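Small Kitchens, Big Habits: What Short-Stay Guests Do With a Kitchenette
Cosimo Rizzi
Final project report, Hospitality and Housing Studies
7 Mar 2018

Why I picked this

My first idea for this project was hotel breakfasts, and I dropped it after a week because everybody in the class seemed to be doing hotel breakfasts. What I kept coming back to was the little kitchen you get in a rental apartment. My aunt cleans short-stay units in Cilwood, and she has opinions! She says she can tell in ten seconds whether people cooked, and most of the time they didn't. So I wanted to know what people use these kitchens for, and whether owners are spending their money on the right stuff.

I looked at two neighborhoods, Cilwood and Grondon. Cilwood is the older one, close to the train, with a lot of business travelers during the week. Grondon is out by the water and gets families. I figured they would be really different (they were, just in other ways than I guessed).
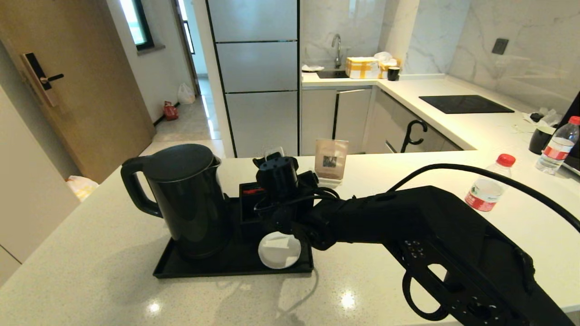
Figure 1. Kettle and tray on the counter.

How I did it

I used two sources. The first was a paper survey left in the units in January, with a prize drawing for a Ralleck gift card so people would bother filling it out. I got 90 back, and that made me very happy, because my instructor had warned me to expect far fewer. The second was the guest comments from the Twal booking site, which I copied into a spreadsheet by hand over two very long weekends. I was aiming for 2,000 comments and ended up with 1,993 after I took out the doubles. I could have found seven more but by then I was pretty tired of reading about parking.

Out of those, 546 said something about the kitchen. I sorted them by what the guest was talking about: cooking, hot drinks, storage, cleanliness, or "other." The "other" pile got bigger than I wanted. One person wrote a whole paragraph about a drawer that squeaked, and I still don't know if that is storage.

What people said about cooking

Not a lot, and mostly in Grondon. Families there wrote about pasta, eggs, and heating up leftovers. In Cilwood almost all the cooking comments were complaints from people who wanted to cook once and couldn't find a decent knife. I went in thinking the stove would be the big topic. It hardly came up. The sharp knife and the can opener did, over and over, along with the missing colander. If I were writing a shopping list for owners I would start right there.

There was also a split by length of stay. People staying one or two nights wrote as if the kitchen was a shelf. People staying a week or more wrote as if it was a kitchen, and they were a lot harder to please.

What people said about drinks

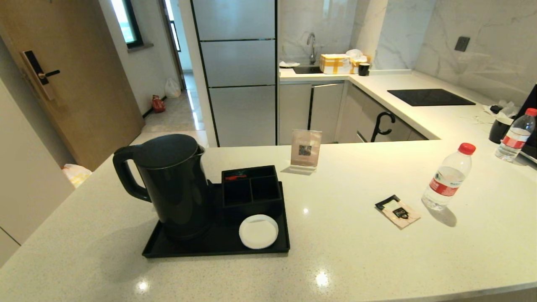
Hot drinks were my favorite part of the data, and the largest group of comments by far. Guests want something warm within minutes of walking in the door, and they notice when they can't have it. A typical setup keeps everything on one tray, with the kettle on the left, a caddy with four compartments next to it, and a saucer in the corner. The tray idea got a surprising amount of love in the survey. People liked having it all in one spot so they didn't have to open every cabinet after a long drive. What they did not like was running out. Several week-long guests said the packets were gone by the second morning and they felt silly asking for more. Tea drinkers also feel ignored, and as a tea drinker I may have enjoyed typing that up a little too much.

Counter space

Owners I talked to love to talk about their countertops. Guests mostly care about how much of the counter they can use. In the survey I asked people to name one thing they would remove from the kitchen, and the answers were fake plants, big fruit bowls, knife blocks full of dull knives, and signs with rules on them.

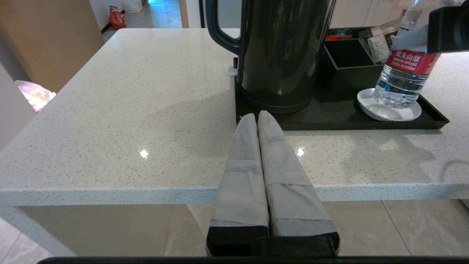 The rule signs bugged people in both neighborhoods, though for different reasons. Cilwood guests said they never read them. Grondon parents said they did read them and then felt like they were in trouble. One mom suggested putting all of it in a single binder by the door, and when I passed that along to my aunt she said the binders get used as coasters.

Problems with my project

My survey only reached people who were willing to fill out a form on vacation, so they may be neater or crankier than average. January is also slow in Grondon, and a summer survey would probably have more families in it. And I sorted every comment by myself. If I did this over I would get a classmate to sort the same batch and see where we disagreed, especially on that drawer.

I would also like to ask owners what they spend on each item. I tried, but only two answered, and one of them just sent me a link to her listing.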